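Arm stops with force limit fault when picking near the bin wall

Posted by Anselmo Barbosa
January 3, 2022
Viewed 766 times

I have a six-axis arm doing bin picking from a gray bin, with a second bin behind it to place into. Depth camera picks a grasp point, the arm goes down, the gripper closes, the arm comes back up. It ran fine for weeks. Then I started getting protective stops on the way down, and now I get 13 or so faults in a long run, which is too many to leave it alone.

The controller log says force limit exceeded and nothing more useful than that. After each stop I have to clear the fault on the pendant, jog up by hand and restart the program. Twice it has stopped hard enough to shift the bin even though it is clamped on both sides. The second time I was reaching for the pendant and had my other hand on the table, so I would like to fix this before I get hurt.

What I have tried so far:

Recalibrated the camera to the arm. No change.

Cut the approach speed by half. The stops are softer but there are just as many.

Changed the payload setting to match the gripper. No change, it was already close.

Objects are a mix, things like a tape measure, a cup, a toy block, a rubber duck and a wooden spoon. It mostly faults on whatever is close to a wall. Things in the open part of the floor are usually fine. Planner is Gekidlow, stock settings apart from the speed. The collision model has the bin as four walls and a floor, and the gripper as a cylinder.

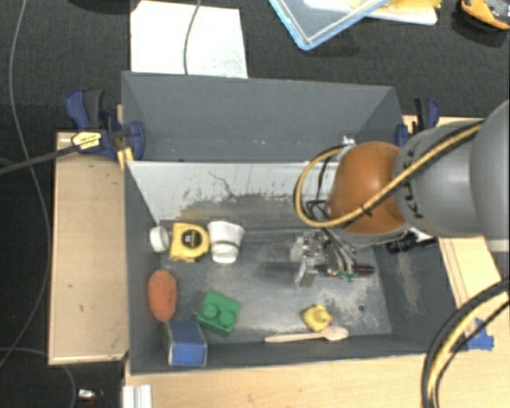
Replies

Buppha Tanasarn
Reputation 700

I would look at your collision model first. You say the gripper is a plain cylinder, but yours has a fingertip sticking out on one side low down, a ribbed rod going out the other way, and a bunch of tubes and wires around it. Then there is the black cylindrical thing with its own cable that hangs under the arm on the right, over the bin wall. If that isn't in the model, the planner has no idea it can touch the wall. It will happily plan a pick where the fingers have room and the thing higher up doesn't.

To check this, do the following with the speed turned all the way down and both hands on the pendant:

1. Empty the bin.
2. Pull the last few failed picks from the log and note the tool position and rotation for each one.
3. Jog to a point above the bin at the same rotation, then step down slowly.
4. Stop as soon as anything is close to the wall and see what it is.

If it is always the same part, add it to the model as a box with some margin. Do the same for the cable loop on top. Cables move, so make that box bigger than you think you need. You should also add the clamps, which you didn't mention having in there.

The other thing is the bin itself. The inside of the far wall is scuffed and there is a thin line in it near the center that looks like it could be a crack. I can't say what made the marks. I'd take the bin out and flex the wall by hand, and swap it if the line opens up. A wall that gives a little will let the gripper push on it for longer before the force limit trips.

As for the hand on the table - don't clear a fault with any part of you inside the reach of the arm. Clear it from where you can't be touched, jog straight up, then hit the e-stop before you go in to move the bin. If your pendant cable is too short for that, move the hook where it hangs.

andrade_295

had this too, I just raised the force limit and it went away

Buppha Tanasarn

Please don't do that. The limit is what stopped the arm when it hit something. If you raise it, you get the same contact with more force behind it, and Anselmo has already had a hand near it.

Lolitz

Check the floor height as well. My bin was sitting lower in the model than in real life and every pick of a flat object drove the fingers into the floor. Touch the floor with a pointer in the four corners and compare the numbers. It takes a few minutes. Wouldn't explain why yours are mostly at the walls, but you might have both problems.

Anselmo Barbosa

Thanks. I did the slow test with the bin empty. Four of the five positions I tried had the part under the arm coming down on the right wall, and the fingers weren't near anything. I have added a box for it and one for the cable. Gekidlow now rejects a lot of picks along that side, so I let it try the grasp turned the other way and it finds most of them.

The fifth position was too low, so I will do the corner check next. I left the force limit where it was. Bin is coming out tonight so I can look at that wall.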